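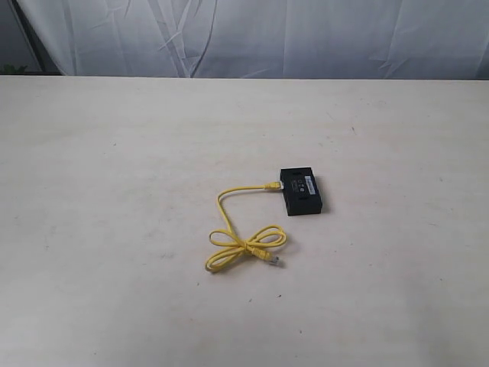 Figure 4. The cable station: black box with one end of the yellow cable plugged in, other end free.

Section 4: Setting Up the Cable Station

Last updated: 2026-01-02

This is the station people ask me about most after an open day, so it gets its own section. The other stations in the Lasis demo kit (the cup stack and the sorting tray) are pretty forgiving. Cables are not! A cable never lands the same way twice, and that's exactly why visitors love watching an arm deal with one.

If you haven't finished Section 3 yet, go back and do that first. You need the arm bolted down, powered and homed before you put anything on the table.

4.1 What you need

- The small black network box from tray B
- One yellow Ethernet patch cable (tray B, and there's a spare in the lid)
- The pale tabletop, wiped down
- The light cloth backdrop and its stand
- The soft lamp, if the room is dim

Note: Please don't swap in a gray or white cable. I tried it at the Khattak open day when both yellow ones had gone missing, and the arm spent half the morning reaching for folds in the backdrop. Yellow on a pale table is easy for the cameras and easy for the folks in the back row, too.

4.2 Laying it out

1. Hang the cloth so it comes down to the back edge of the table. Creases are fine. I used to iron the thing before every visit and I've stopped, and the arm couldn't care less.

2. Wipe the table. A few specks won't hurt, but crumbs will (people bring cookies, and I'm not going to be the one to stop them).

3. Set the black box down flat, a little to the right of center, with the long side running front to back. Label up.

4. Plug one end of the cable into the port on the left side of the box. Push until it clicks, then give it a gentle tug. If it pulls out, try again before you blame the port.

5. Let the cable curve away to the left and come down toward the front in a lazy arc. You want slack here. A tight cable drags the box along as soon as the arm picks up the other end.

6. Gather the rest into a loose bow below the box, one loop to the left and one to the right, crossing in the middle. Figure 4 shows the shape I go for. Yours can be messier than mine, but keep it to one crossing for the first run of the day.

7. Leave the free connector flat on the table, next to the right-hand loop, with nothing lying over it. Point it toward the lower right.

8. Clear everything else away. Phones, badges, name cards, your coffee. The box and the cable are all that should be left on the tabletop.

CAUTION: Don't connect the box to power or to the building network. It's a prop for this station and the free end is going to get waved around.

CAUTION: Hands off the table once the green light on the controller is on. Say it out loud to your group, and say it again when somebody new walks up. Kids reach for that bow every single time.

4.3 Running the demo

1. On the controller, pick CABLE, then UNTANGLE. Hold START until you hear two beeps.

2. Step back behind the tape line and let it work. The arm goes for the free connector first, lifts it, and draws it out through the loops.

3. When the cable is laid out straight, the arm parks itself. Wait for the light to go off, then reset from step 4 above.

Speed is set to 40 percent out of the box and I leave it there for visitors. You can go to 58 once you trust your table, but it's a lot less fun to watch and the cable tends to whip. Sadell's visitor sheet caps it at 40 anyway, so if you're showing the kit at their site, don't touch the dial.

Note: If the arm hovers over the connector and won't close, the lamp is probably too bright. The clear plug tip throws a glint and confuses it. Move the lamp to the left and farther back, so you get soft shadows with no hard sparkle.

Note: If it grabs a loop and skips the connector, let it finish. It'll let go and try again, up to three times. I talk people through it while it happens, and that's often when the good questions start.

4.4 Between groups

Check the little plastic tab on the free connector after each group. Those tabs snap. I swap the cable after 200 runs, even if it looks okay, and I write the count on the card in the lid. The box itself should be good for 1,000 plug-ins or so the parts list says, and I haven't worn one out yet.

If you're handing the station over to someone for the Gratis visit in February, leave the cable plugged in at the box end and the bow made up. It saves them a lot of fiddling.

Next up is Section 5, the sorting tray. Keep the same backdrop, but you'll need the lamp on the other side.

We use cookies to remember your manual settings and page language. By continuing to browse, you accept our cookie policy. Accept | Manage choices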